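4.2 Pitch drift in unaccompanied rehearsal

The second part of the study looked at how far each choir moved from its starting pitch over the length of a song. Singers and directors often talk about "going flat" as if it were one problem. We wanted to separate two things that the phrase covers: slow drift of the whole group, and mistuning between the parts at a given moment. A choir can drift a long way and still sing chords that sound clean, and a choir can end on the note it began on with its inner parts badly out.

Recordings were made of the Cliradville Chamber Singers and the Vuorinen Street Choir, both amateur groups with a paid director. Each group sang the same 8 pieces, none with accompaniment, in its usual rehearsal room and in its usual seating. A starting chord was given from a pitch pipe and no further pitch was given until the piece ended. Directors were asked to run the pieces as they would on any other night, including stopping if they wished. Takes with a stop in them were left out of the drift measure but kept for the chord measure. 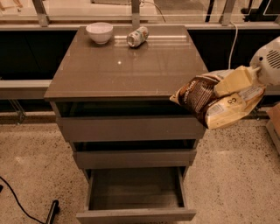
Cliradville, October

The Cliradville sessions took up the second half of three rehearsals. Joni Pelkonen, who directs the group, chose the order of the pieces and kept the same order each time. All 27 singers on the roll took part in at least one session. Sopranos and altos sat in front, with tenors behind the altos and basses behind the sopranos, an arrangement the group had used for several years before the study.

Pitch was estimated from close microphones, one for each section, and checked by ear against the room recording. We took the steady middle portion of each held chord and discarded the beginning and end, where singers slide into the note or let it fall. Chords shorter than 700 milliseconds were not used. This removed most of the passing harmony in the faster pieces and left us with cadences, long vowels and the ends of phrases. It is a limited view of what a choir does, but these are also the places where listeners are most likely to notice bad tuning.

Drift was downward in most takes and upward in a few. The upward takes came from the two fastest pieces, and in both groups they came late in the evening. We had expected tired singers to go flat. The directors had a different view. Pelkonen told us that her group tends to push when it is nearly time to go home, and that she hears it in the sopranos first. The section recordings agree with her for one of the pieces and do not settle the matter for the other.

Figure 6. A white robot arm reaching into the open bottom drawer of a cabinet. Takes with a stop are left out.

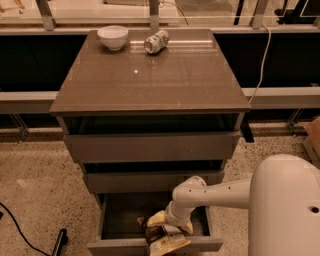

The chord measure gave a clearer result. In both choirs the third of the chord was the least steady note, and the part singing it was more often the tenors than any other. This does not mean that the tenors were the weaker singers. In the arrangements used, the tenor line carries the third at most of the cadences, so the part and the chord tone cannot be pulled apart from these data alone. Leilani Szabo, the director at Vuorinen Street, had her altos and tenors swap lines in one piece where the ranges allowed it — the altos then had the third, and their tuning got worse in the same bars. One piece is too little to build on, but it points toward the note and away from the singer.

Repeated verses were also of interest. Four of the pieces are strophic, and in these the drift was not spread evenly through the song. Most of it happened at the joins, where one verse ended and the next began. Singers breathe there, the basses often leap back up to their first note, and the leap tends to fall short. Within a verse both groups held their pitch fairly well.

Annotation was done by two listeners working apart, who marked more than 1,000 chords between them. Where they disagreed on whether a chord was steady enough to use, it was dropped. Disagreements were most common in the Vuorinen Street recordings, which were made in a room with a long echo. Results for that group should be read with this in mind, especially for the bass part, where the low notes of one chord were still sounding when the next began.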